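Handheld grippers: knife handle keeps turning in the jaws

Pelupessy_bench
24 March 2021
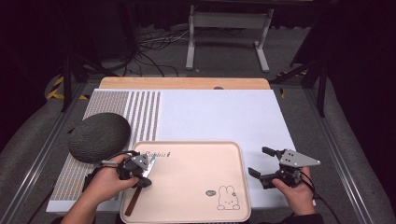

Left gripper with the knife, right one open, rabbit tray standing by.

I'm comparing two sets of finger pads for a pair of handheld grippers, Hirodgate and Grondisik. The job is to pick up a small knife by its wooden handle and lay it in the pink tray. On the Hirodgate pads the handle swivels in 5 goes out of 50. On the Grondisik ones it swivels whenever it feels like it. Is it the pads, or is it me?

clundville76
It's you, a bit. Grip nearer the balance point and the blade has less to swing with. Then try a thin rubber strip on the pads before you spend any money. Also look at your cables. If one tugs at your wrist halfway through a lift, you'll blame the pads for it, as I did until April last year. Tape the slack to your sleeve and run both sets again with the same knife.

gripper808
Buy better grippers.

Pelupessy_bench
Rubber strip ordered. The second suggestion has been passed to my wallet, which declined to comment.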